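Unit 6: Pricing, keys and storefronts
Games Business, second year. Notes by Otakar Tóth, revised March 2021

Read these before the seminar and bring the worksheet from Unit 5, as we will reuse the revenue table.

6.1 What the buyer is paying for

A boxed game used to be an object you could lend or sell on. A download is normally a licence tied to an account. The shop takes the payment, but the publisher often controls the account, so one purchase may involve two sets of terms. When you write up a case, state which company holds the account and which one took the money. Marks were lost on this last year.

A key is a code that adds the licence to an account. Keys can be sold by the publisher, by an approved shop, or by a reseller who bought them elsewhere. Once a key has been redeemed it can't usually be moved.

6.2 Worked case: Fomlow

Fomlow is a small puzzle game from the studio Lerkidness. It was sold through one shop, Arancibia, at full price for its first year. The studio then tried two things.

First, a bundle. Arancibia put Fomlow in a pack with four older games and sold 700 packs. The studio's share per copy was low, but 114 of the buyers went on to buy the soundtrack at its normal price. Treat those sales separately in your table.

Second, a discount of one half for ten days in May. This sold 500 copies. Sales in the two weeks before it had dropped, and the studio put this down to players keeping the game on a wishlist and waiting.

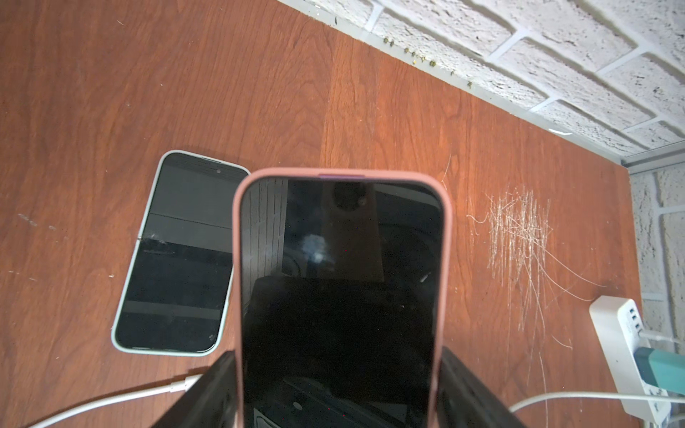

The question for the seminar is whether those 500 sales were new or only delayed. You can't settle it from the totals. You need the wishlist figures from before and after, and the refund figures, which are in the appendix to the worksheet.

6.3 Giveaways

A free copy costs the studio very little to supply, but it does have an effect. Lerkidness gave away 200 keys through the Pindport newsletter. More than half were never redeemed. Some of the others turned up on resale sites within the week, priced below the discount.

Points to note in your write-up:

Did the keys have an expiry date?
Was there a limit of one per account?
Could the studio cancel unused keys afterwards?

In this case the answers were no, yes and yes. The limit was applied by email address only, and it is easy to make another address.

6.4 Terms

List price: the price before any discount.
Net revenue: what is left after refunds, sales tax and the shop's share.
Regional price: a list price set for one country or group of countries.
Long tail: the slow sales of an older title.

Reading for Unit 7: the handout on subscriptions, sections 1 to 3. Section 4 is optional.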